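Clearing out my aunt's apartment

May 2019
By Keerthana Gounder

My aunt lived in the same two-bedroom apartment in Allbridge for most of her adult life. In November she moved to a care home closer to my cousin, and the apartment sat there with the heat on low until we got organized enough to deal with it. I took nine days off work and went up to do it. I'm writing down how it went while I still remember, mainly for my brother, who keeps asking, and for anyone else who has one of these jobs coming.

I started with the kitchen, which was a mistake. I thought it would be easy, and a kitchen is all small decisions. She had two potato mashers and a drawer of lids that matched nothing. By the second evening I had filled one box for the thrift store and I was tired. If I did it again I would start with the coat closet. Coats are big, there are only so many of them, and you can see the floor when you finish.

Paper was the worst. She kept every bank statement and every electric bill, in order, in shoeboxes. I read too many of them. You learn a lot about a person from twenty years of electric bills, but not much you can use. My cousin said to keep seven years of tax papers and shred the rest, so I took the rest to a shop that charges by the pound. I did hold on to the letters from her sister. I have not read them yet.

The furniture went fast. Dilico, the secondhand place on the main street, sent two men with a van and they took the dining set, both dressers and the sofa bed. I had hoped for more money than I got. Dark wood is hard to sell right now, they told me, and nobody under fifty wants a china cabinet. They left the cabinet. It is still there as I write this, and the landlord has agreed to let the next tenant have it.

What I spent the most time on was the jewelry, and very little of it was worth anything. She wasn't a gold person. She liked beads, clip earrings and pins shaped like leaves, and she kept them in candy tins, mixed in with safety pins and foreign coins. I put everything on a cloth on the table and sorted it by kind, then gave up and sorted it by who might want it, which worked better.
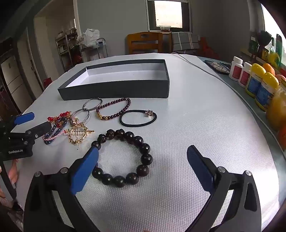 Sorting by person sounds nice, but it means phone calls. I called my cousin, my brother, and I-seul Ma, who lived across the hall from my aunt for years and drove her to the eye doctor. I-seul said she didn't want anything, and then a day later she called back and asked if there was a bracelet. I knew the kind she meant, dark round beads, close to black, polished, with a few at the top that are a little bigger and look carved or knotted. It's large for a bracelet and would slide right off my wrist. She said my aunt used to roll the beads between her fingers in waiting rooms. I hadn't known that.

I took the better pieces to Farías for an appraisal, mostly so that my cousin and I wouldn't have to wonder later. The man there was patient and went through all of it. One ring was worth having insured. The rest he called "wearable," and I think he meant it kindly. He put a total of just over 2,000 on the whole lot, nearly all of that in the ring. My cousin has the ring now.

Some practical notes. Call the building early about the elevator – ours had to be booked, and only in the mornings. Buy more tape than you think. Take pictures of the walls before you take anything down, so you can tell the landlord what was there. Bring your own mug and toilet paper, and don't pack the kettle until you are leaving.

I drove back to Zallthorpe with the back seat full. I have her sewing box, the letters, a lamp I don't have a place for, and the good scissors. I visited her the week after and told her the apartment was done. She asked about the plants. They went to I-seul, all but the fern, which was past saving.

I still need to mail my brother his box. It's by the front door.

© Keerthana Gounder. Please ask before reposting. Contact | Back to top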